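Lotside neighbors clear out the spare rooms

The spare room swap at Lotside has come around again this August, and what a nice, busy time it has been for everyone who joined in! The idea is as simple as ever: pick the one room in your home where things go to wait, put everything on the bed, and don't stop until each piece has a place to live or a new home to go to. This year 53 households signed up.

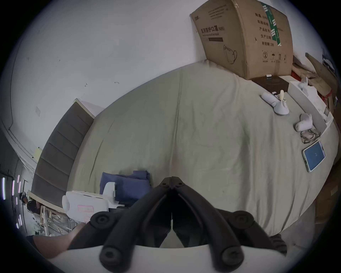 Folding is where most people slow down, and Huia Pirihi, who runs the swap table, has been telling them to take their time over it. Clothes and linens should come in clean and folded, in any box you happen to have (an old shipping box is just fine, whatever is printed on it). Sheets go best in sets with their pillowcases, and shirts can be folded or rolled, whichever you like better. More than 200 pieces have already been passed along, most of them blue jeans, towels and children's coats.

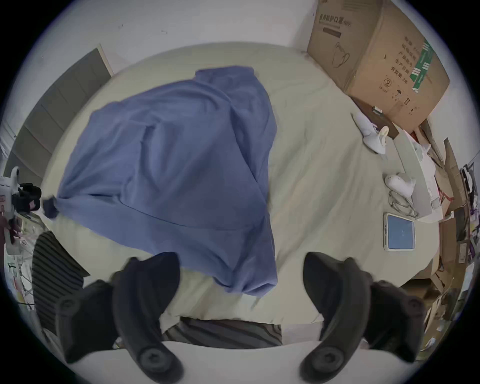 Sohail Bugti wrote in to say that he would gladly keep going until the fall, though he wishes the swap table stayed open past six in the evening, as he never gets his shirts folded before supper. Later hours are being looked at, and boxes can be left at the Lotside front desk until the end of the month.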